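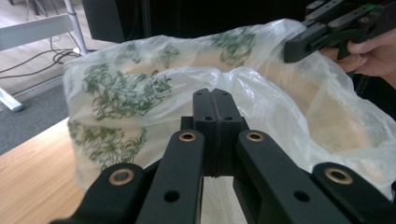 FOR IMMEDIATE RELEASE

Duda Opens a Second Community Bakery on Laltach Street, and You're All Invited

21st January — Hi everyone, it's Hậu Mạch, and I finally get to share the news I've been sitting on since before the holidays. Duda is opening a second bakery! The new place is at 706 Laltach Street, in the old Keko shoe store, and the doors open this Saturday at 7 a.m. with coffee on and (fingers crossed) enough cinnamon rolls to go around.

If you know our first shop on Plillunetti Square, you know it's tiny. I love it, but when it rains and the line has to squeeze in past the bread racks, I spend the morning apologizing. People have been asking me for years when we'd get somewhere bigger, and I always said "soon" and then went back to my dough. Last spring the Keko family told me they were retiring, and I walked through the store with them that same afternoon. I signed the lease in June and then spent the summer learning far more than I ever wanted to know about floor drains.

The new bakery has seats, which still feels like a luxury to me. There's a long counter by the window, a bunch of small tables, and a back room with 2 big ovens where we'll be doing all the sourdough for both shops. We kept the old shoe shelves along the left wall. They hold loaves beautifully — I think they were waiting for it.

The menu will be mostly what you already know: the seeded rye, the milk bread, the plain country loaf, the ham and scallion buns my mother taught me to make. New for Laltach Street is a proper lunch. We'll have 3 sandwiches and a soup every weekday from 11 until we sell out, and the soup changes whenever I get bored of it. Opening week is chicken and rice with a lot of ginger. We tried it out on our regulars in December and got so many emails asking for the recipe that I've decided to keep it to myself a little longer.

I also want to mention the baking classes, because this is the part I'm most excited about! Starting in February we'll run a beginner bread class on Tuesday evenings in the back room. You'll mix, shape and bake your own loaf, and take home a jar of starter and a set of feeding instructions I've tried very hard to keep short. Kids are welcome with an adult. Sign up at either counter, and please tell us if you have allergies so we can plan for it.

Plillunetti Square isn't going anywhere, by the way. Same hours, same crew, same wobbly bench out front. If you have a standing bread order there, it stays exactly as it is unless you ask us to move it.

Opening day runs from 7 a.m. to 4 p.m. on Saturday. Street parking is free on weekends, and the 2 bus stops right at the corner. Bring a bag if you can, bring your neighbors, and come say hello — I'll be the one with flour in my eyebrows.

Duda Bakery
706 Laltach Street
Open Tuesday to Sunday, 7 a.m. to 4 p.m.

Press contact: Hậu Mạch, owner and head baker. Ask for me at either shop. Mornings before 10 are hectic, so afternoons are best for interviews and photos.

###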